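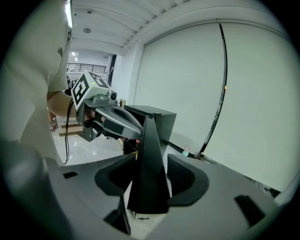
Le rideau est l'élément auquel je tiens le plus dans toute cette étude, et j'avoue que je ne m'y attendais pas du tout ! Quand j'ai commencé à m'intéresser aux grandes salles partagées (celles où l'on travaille, où l'on stocke et où l'on passe, souvent dans la même heure), je pensais parler de tables, de rangements, éventuellement d'éclairage. Et puis on regarde la figure 1 et on voit bien ce qui occupe le fond de la pièce : une grande surface blanc grisé, presque lisse, qui descend du plafond avec de légers plis verticaux, et devant laquelle un simple caisson noir au dessus plat prend tout de suite du poids. Sur un mur encombré, je l'aurais à peine remarqué. Devant cette toile, même le petit voyant rouge de sa façade se repère sans effort. C'est ce que j'appelle dans la suite un « fond calme », faute d'un terme plus savant.

Pour l'enquête, j'ai suivi 5 salles du réseau Plernora pendant le mois de janvier, avec 10 relevés par salle, toujours un jeudi, toujours en fin de matinée. Liya Hadgu a repris une partie des relevés de son côté, sans voir les miens, et nous avons ensuite discuté longuement (très longuement !) des cas où nos plans ne se ressemblaient pas. Le désaccord portait presque toujours sur les bords : où finit la zone de travail, où commence la réserve ? Un carton posé à côté d'un meuble, est-ce du rangement ou de l'oubli ? J'ai fini par noter les deux lectures.

Le vocabulaire existant m'a aidée jusqu'à un certain point. La grille Jindero distingue le mobilier fixe, le mobilier mobile et les « dépôts », c'est-à-dire tout ce qui est debout contre un mur sans y être attaché. Elle a été pensée pour des bureaux bas de plafond, et je l'ai donc un peu bricolée en y ajoutant une ligne pour les surfaces suspendues et une autre pour la mezzanine. La base compte maintenant 3 105 objets, dont quelque 300 que je range encore dans « divers » avec une pointe de mauvaise conscience.

La figure 2 donne une idée de ce que je veux dire par dépôt. À gauche, une desserte en bois à roulettes, aux tablettes brun clair, avec une bouteille d'eau à étiquette rouge sur celle du haut ; à côté, un bac gris emballé de plastique transparent, et derrière lui un panneau de bois plat appuyé au mur. Trois statuts différents sur une si petite longueur de mur ! La desserte est du mobilier mobile, le panneau est un dépôt au sens strict, et le bac m'a posé problème : j'ai choisi de le coder comme dépôt, à cause de l'emballage. Le garde-corps sombre de la mezzanine relève, lui, de ma ligne supplémentaire.
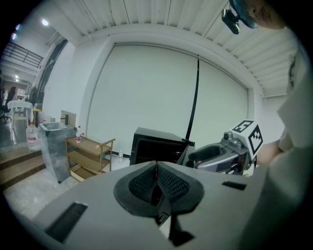 3.2 Ce que la grille laisse de côté

Les petites choses, d'abord. Une bouteille n'entre dans aucune catégorie de Jindero, et pourtant elle me renseigne sur la hauteur à laquelle on pose volontiers quelque chose. Je les ai donc gardées dans un fichier à part, avec le meuble qui les porte.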